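We use cookies to keep this site working. Accept / Manage settings

Workshop notebook, Laryea sitting group
March 2018

Carried over from February: the bench problem, the bell cushion, the timing of walking practice. Only the first two got any real attention this time.

Benches. We have two heights of kneeling bench and people keep picking the wrong one. The low bench is fine for anyone who can already sit on their heels without trouble. Everybody else tips forward, the lower back rounds, and by the second bell they are leaning on their hands. Tried the tall bench with the top tilted a little more toward the knees. I shaved the front edges of the legs and left the back alone. First sit on it was better than expected. The pelvis goes forward by itself and the belly has room to move. Second sit, my shins started to complain at the point where the leg of the bench lands just outside the ankle. The legs need to come in or go out, and I'd rather try out first because it is easier to undo.

Glue on the first Tolberg bench is still holding. The other one was reglued and clamped overnight. Do not use it for anyone heavy until it has had a week.

Cushions. Opened one of the round ones and took out two scoops of hulls. It had gone hard as a board. Sat on it for one full period and it settled flat on the left side, so either I sit crooked or the filling was uneven when it went back in. Selorm sat the next period on the same cushion and got no tilt at all. So I sit crooked. Noted for myself: check the left hip before the bell, and don't fix it during the sit.

Weighed the one that everyone likes, hulls only, without the cover: 800 grams. The Trusirell pattern we copied doesn't give a weight, only the size of the circle and the pleats. I'm going to fill the next few to match and see if people stop hoarding that one.

Covers come off for washing after every long day. Zipper end goes to the back of the cushion. They shrink a little on the first wash, so cut them loose.

Counting the breath. Did the long version with the evening group, one to ten on the exhale only. Most people lost the count before seven and kept going on autopilot into the teens. I went up to 79 once before I noticed, and that was on a day I thought was going well. For beginners I want to drop to one to five for a while. The point is to notice the slip and go back to one, and a shorter count gives more chances to do that. Asked people to say nothing about how far they got, which helped. Last time it became a contest.
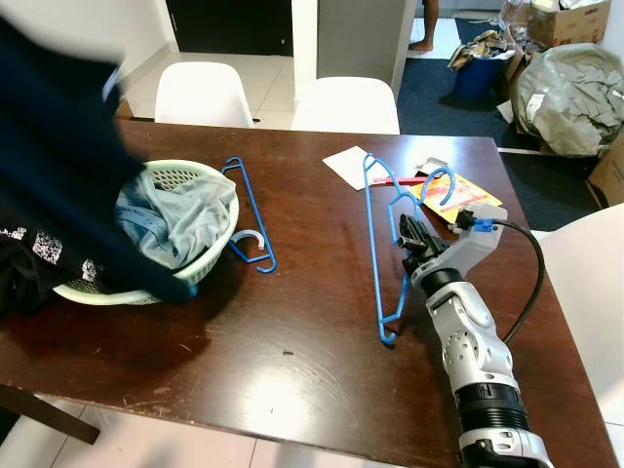
Hadiza Garba said afterward that the short count made her restless, and that she spent most of the sit waiting for five to come round again. She would like to keep ten for people who have been coming more than a few months and give five only to those who ask. She also thinks I ring the second bell too soon after the first, so that the people in the back row are still tucking in their knees when the counting is supposed to start.

Fair on the bell. I timed it and left 7 seconds between strikes. Will try letting the sound die out completely before the next one.

On the count I'm not sure. Splitting the room means explaining two methods at the start, and the talk is already too long. Maybe the short count for the first period and a free choice for the second. Will ask Selorm, who has to lead when I'm away.

Bell cushion. The ring under the big bell has worn through on one side and the bell buzzes when struck hard. Turned it a quarter turn and the buzz is gone for now. A new one needs a firmer core. Felt offcuts rolled tight might do it.

Standing practice. Hips level, weight over the middle of the foot, tongue resting behind the teeth. Ten minutes is too long straight after sitting, legs are still asleep. Move it to before the first period.

To do:
Move legs out on the tall bench, sit on it twice, write down shins
Fill next cushions to weight
Felt for bell ring
Return the Gravitz clamps
Rewrite the opening talk, shorter

Walking practice timing not looked at. Next entry.

3 comments | 5 shares

Recent entries
Sewing pleats without a template
Notes on chanting speed, slow side and fast side
Cold floor, thick mats
What to do with old buckwheat hulls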